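Gokside Home Help
Storage, shelving and small repairs

Wicker basket leaving marks on a stone-look worktop, and is it all right under a socket?

Posted by medar_lane
Aug 29, 2023

We moved into a ground floor flat at the start of the month and the utility corner has a long dark grey worktop along one wall. The letting agent's inventory only says "worktop, grey, good condition". It has a speckled finish, a bit like concrete, and it is matt. I can't tell whether it is real stone or something made to look like it.

I keep a wicker basket on it for post, keys, dog leads and the odd tin that hasn't found a cupboard yet. It is a reddish-brown one with a thick plaited rim and it came from my aunt's house, so I would like to go on using it. When I lifted it on Sunday to wipe underneath there was a faint orange-brown outline on the surface where the base had been. I got most of it off with a damp cloth and washing-up liquid but I can still see it if I bend down and look along the top.

Three things I would like to know.

Is the colour coming out of the wicker, and will it stop by itself?

What should I put under the basket that won't look daft? I tried a tea towel and it slid about.

The only socket on that wall is a bit above the worktop and along from where the basket sits. Am I all right keeping a basket of paper that close to it? The flat has the sort of sockets we had when I worked abroad, two-pin at the top and three-pin underneath, so the chargers plug straight in and hang down the wall. Nothing big is ever plugged in there.

I am renting and the deposit was 900, so I would rather sort this out now than argue over it when I leave.

3 replies

edmont_kit

Mine did the same. I put it on a tray and haven't thought about it again. Any tray will do if it's big enough.

Pádraig Mulcahy

I repaired cane and willow for a long time and still do the occasional chair seat, so I'll take the basket first.

Reddish-brown wicker can be that colour for two reasons. Some willow is boiled with the bark on and then stripped, which turns the rod a warm brown all the way through. Other baskets are made from paler material and then stained or dipped. Both can give up a bit of colour if they get damp, but the stained ones do it far more. To find out which you have, wet a white cotton rag, wring it out well and rub the underside of the basket for a minute. A faint tea colour is nothing to worry about. If it comes away properly orange or red, it is stain and it wants sealing.

To seal it, take the basket outside on a dry day. Brush it out first with a stiff paintbrush, because dust gets right down into the weave and the varnish will glue it there. Turn it upside down and put two thin coats of clear water-based varnish on the base and the lowest few rows. You don't need to do the rim or the inside. Leave it a full day between coats and another two days before it goes back. A 500 ml tin is far more than you need but the small ones cost nearly the same.

It won't mark the surface if both are dry. The outline you found most likely came from wiping the top and putting the basket straight back down while it was still damp. Wipe, dry with a second cloth, wait ten minutes, then put the basket back.

For going underneath, use cork or thick felt, cut a finger's width smaller than the base all round so it is hidden. Don't use rubber shelf liner. Some of it reacts with finishes and you will have a worse mark than the one you started with. Stick-on felt dots don't hold on wicker either, they want a flat face.

As for the mark that is left, don't put vinegar or lemon on it until you know what the top is made of. Mix bicarbonate of soda and water to a soft paste, leave it on the mark for a quarter of an hour and wipe it off with plenty of clean water. Try it in a back corner first. If the worktop is real stone you may need to do it two or three times. If it is a laminate it should go in one.

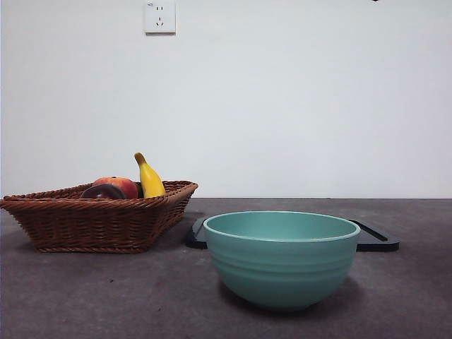 Basket on the grey worktop, with the socket on the wall behind.

I keep chargers out of the basket altogether. A cable draped over the rim gets pulled tight every time you reach for something, and it wears the weave in one spot.

madigan_43

Agree with most of that. I'm a retired electrician so I'll only answer the socket part.

A basket of post on a worktop with a socket on the wall above is fine. Trouble starts when people let chargers and adaptors lie in among the paper. They get warm and the heat can't get away. Keep the charger itself plugged in at the wall and the phone on the bare worktop next to the basket.

Check that the socket plate is firm on the wall and doesn't move when you pull a plug out. If it rocks, tell the landlord in writing and stop using it until it has been looked at. Don't tighten it yourself in a rented place.

I don't agree about two coats on the base. I did one of ours with a single coat in August last year and it has been fine on a pale worktop since.

medar_lane

Thank you all. Did the rag test tonight and it came up quite orange, so it is stain. I've ordered cork and will do the varnish at the weekend if it stays dry. The bicarb took most of the mark off on the first go and I'll do it once more tomorrow.

This thread has been viewed 4000 times. Replies are closed.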